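Skomuvel Becherständer Durnum: Test nach 41 Tagen

Ich habe lange überlegt, ob man für Becher einen eigenen Ständer braucht. Unser Schrank ist klein, und die Becher standen darin immer ineinander gestapelt, bis einer einen Sprung bekam. Im Dezember hat meine Nachbarin Elsa Strömberg mir den Durnum empfohlen. Gekauft habe ich ihn erst im Frühling, für 589 Kronen im Laden von Atisum. Das ist kein kleiner Preis für ein Ding, an dem nur Becher hängen.

Der Aufbau war einfach. Die Anleitung ist kurz und auf Schwedisch und Englisch, eine deutsche gibt es leider nicht. Werkzeug lag bei, und nach einer Tasse Tee war ich fertig. Eine Schraube musste ich nach der ersten Woche nachziehen, seitdem ist sie fest geblieben.

Im Alltag gefällt mir am besten, dass ich die Becher mit einer Hand abnehmen kann. Die Henkel von unseren weißen Bechern passen gut. Bei einem dicken Keramikbecher, den meine Schwester getöpfert hat, ist der Henkel zu eng, der muss weiter in den Schrank. Auch muss man ein wenig auf das Gewicht achten: Wenn alle Becher auf einer Seite hängen, steht der Ständer nicht mehr so ruhig. Ich hänge darum abwechselnd auf, das lernt man schnell.

Weniger schön ist das Putzen. Wo Holz ist, soll man nach der Anleitung nur mit einem feuchten Tuch wischen, und Kaffeeflecken sieht man leider. Ich habe 2 davon nicht mehr wegbekommen. Außerdem braucht er auf der Arbeitsplatte mehr Platz, als ich gedacht hatte, besonders wenn daneben noch das Frühstück steht.
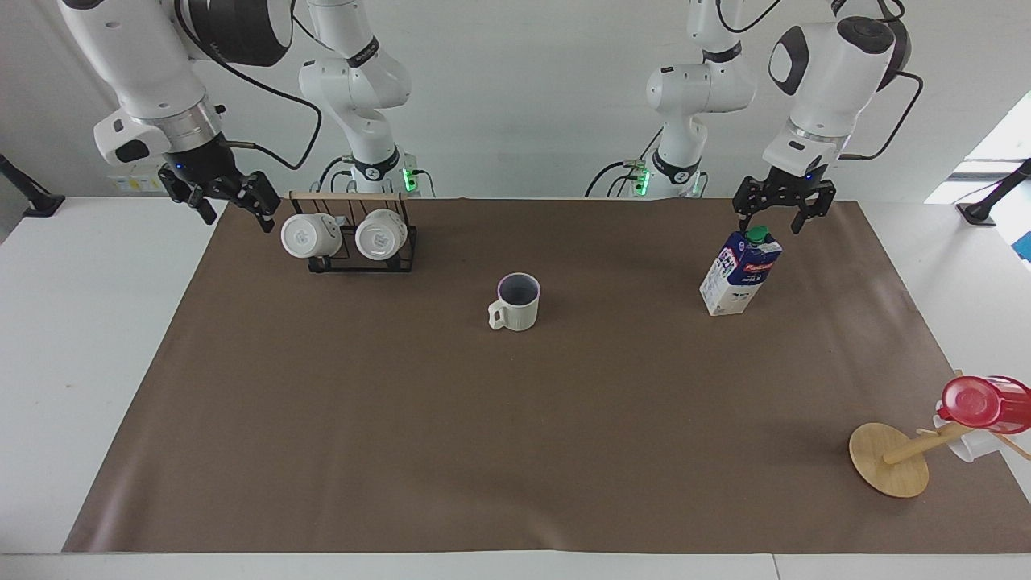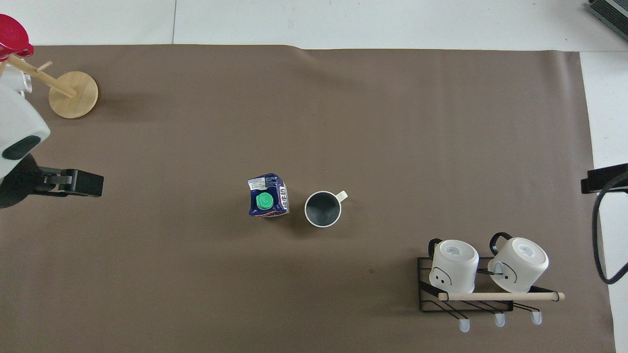

Der Becherständer auf der braunen Unterlage, dazu ein Becher und ein Getränkekarton.

Sjöberg, 5. Juni 2025

Ich würde ihn wieder kaufen, aber lieber im Angebot. Wer nur schmale Becher benutzt, wird zufrieden sein. Für schwere Keramik würde ich vorher im Laden einen eigenen Becher probieren, bei Atisum war das erlaubt.

Solveig Holmgren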